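Subject: Re: [hw-refurb] Memory errors on the Casturgate units after reseating

On the Casturgate batch, the list archive has the following from earlier in June:

> We have 25 towers from the Histance closeout. Several log corrected
> ECC errors under load, always on the same channel. Swapping modules
> does not move the fault. Is it worth replacing boards, or should we
> just run them with that channel empty?

Neither, yet. A fault that stays with the channel when the modules move is either the slot, the board traces, or the contact between the processor and its socket. The last of these is the cheapest to check and the one people skip.

Start with the slots anyway. Pull every module and look down each channel with a flashlight before you reach for contact cleaner. 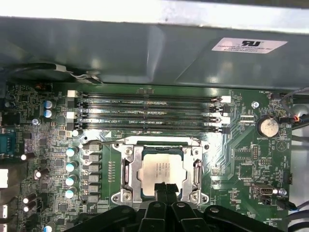
Kolleck's service note allows one pass with a dry nylon brush. Do not use canned air with the board flat; it drives lint to the bottom of the slot. Then test with a single module per channel, same module each time, and write down the count after a full pass. On my worst unit the count was 3,786 before cleaning and 156 after. A second cleaning gave 146, so I stopped there and went to the socket.

The socket procedure:

1. Power off, unplug, and hold the power button for a few seconds.
2. Remove the cooler. Twist slightly before lifting -- old paste grips hard.
3. Wipe the top of the processor clean and inspect the retention bracket and its screws before opening anything. 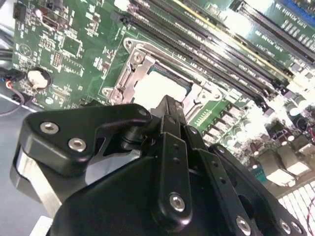 4. Release the lever, lift the load plate, and take the processor straight up.
5. Check the contacts under magnification. Paste on a contact counts as a failure until it is removed.
6. Reassemble, tighten the cooler in a cross pattern, and repeat the memory test.

Uneven cooler pressure produces the same log entries -- if the errors clear with the cooler screws backed off a quarter turn, you have your answer. The Partanen test image reports errors by channel, and I would use it over the vendor tool.

Please post the firmware revision for the units that still fail. Mine are all on the older one.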